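3.2 Sample and return rates

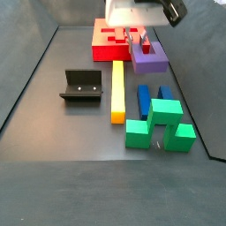
Figure 2. Small red block at the opening of a purple square piece, larger red board behind.

Questionnaires went out in July to 2,000 households in Brirlow and Skalten, one per address. 1,807 came back. Of these 471 were left out, mostly blank second pages, a few filled in twice by the same household. Skalten was slower to reply than Brirlow and we sent one reminder there, none in Brirlow.

We use cookies to improve your visit. By continuing to browse you accept our cookie policy. OK

Main question: do parents still buy toys new, or pass them down? Answers on this were fuller than we expected. 960 households said at least one toy in regular use had belonged to an older child. Building toys and puzzles came up most, soft toys hardly at all. Prices not asked for, which we regret, see section 5. The wording of item six ("handed on") was taken from the earlier Virág survey so that the two could be compared, though that one covered flats only and teh age bands differ.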